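Zomeo opens sorting trial at Vistside

Zomeo will run a shop-floor trial at its Vistside workshop until December. Two robot arms share a table and move pipe fittings and small electrical parts between trays, a job now done by hand.

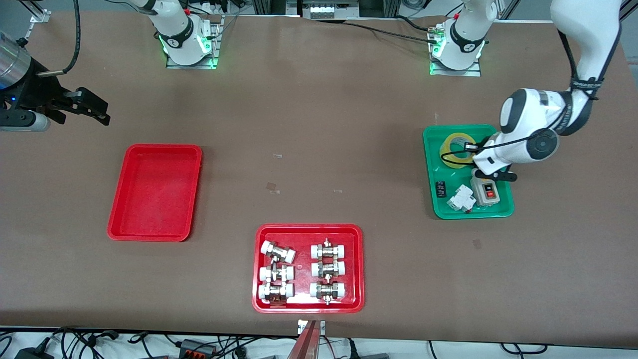

Can a robot take over the whole job yet?
Only the simple part of it. People still check every tray.

The trial covers 642 parts. Contact: Ronja Lunde, Zomeo press office.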